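Lulthorpe Household Manipulation Project

The Lulthorpe Household Manipulation Project is a student robotics project at Atdale Technical College. It collects records of ordinary housework performed with hand-held grippers and uses them to train control software for a two-finger robot arm. Membership is limited to 15 students per academic year, and the project is run as a credited course beginning each September.

History

The project was started by Aqeel Yousafzai, a lecturer in mechanical engineering, as a replacement for an older course on conveyor sorting. Tormod Vik joined as second instructor and wrote the software library, named Hayat, that is still used to align and trim the records. The first complete set, covering folding and stacking of laundry, was released on May 16, 2021.

Course structure

Students work in teams of 4. Each team is assigned a household task and must submit 360 accepted records by the end of the course. A record is rejected if it lasts longer than 30 seconds or if the fingers leave the work area before the task is finished. Teams exchange tasks once, at mid-course.
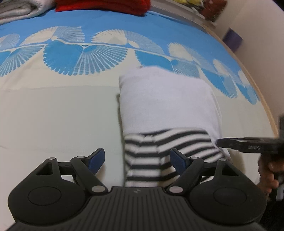
Cloth handling is the largest task group and has the highest rejection rate. Fabric changes shape when touched, and a fold can hide the edge that the next grasp depends on. Work is done on beds as well as tables, on patterned covers as well as plain ones. Two items in contact, such as a black-and-white striped cloth resting against a folded white one, are graded as a separate category, in which the rubber finger pads must close on one fabric only.

Competition

Teams may enter the annual Prurelcombe Trial, where trained controllers are run on an arm supplied by the organizers. Scoring is by completed folds.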